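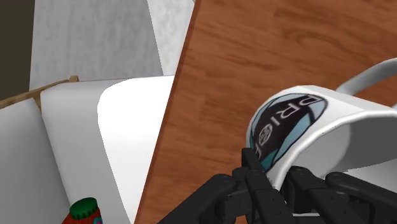 **Briken publishes service routine for multi-finger grippers, with a simulated practice cell**

CHANTHARASRI, August – Briken today released the service routine it uses on its own multi-finger robotic grippers, along with a simulated cell in which technicians can run the checks before they touch the hardware. Both are free to current Dernoveck cell owners.

The routine covers cleaning, joint play, fingertip wear and zero position. It takes 90 minutes for one gripper and is due every 300 hours of operation. Owners who run two shifts should book it in with their regular arm inspection.

In the simulated cell, a black gripper handles a white mug over a wooden tabletop. The technician loads the joint offsets saved from the real gripper and repeats the grasp on the rim. If a finger closes late or stops short, the offset for that finger is corrected in the software and the grasp is run again. The new values are then copied to the controller.

"Most of the calls we get are about one finger that has drifted," said Nuanchan Ongart, service manager at Briken. "People swap the motor first. We ask them to check the zero position, then the tendon screw, and order parts after that."

Briken wrote the routine from 1,158 service records. In 74 of them the fault was a loose connector at the wrist, so the connector check now comes first, with power off and the arm parked.

The package contains the printed checklist, a torque table for the finger screws, and the scene files. It runs on the same computer used to program the cell. Grippers fitted with the older Drondix wrist plate need an adapter file, which is included in the download.

Owners can get the package from the service page of their Dernoveck account. Phone support is open from 8 a.m. to 5 p.m.

**Press contact:** Nuanchan Ongart, Briken Service Office, Chantharasri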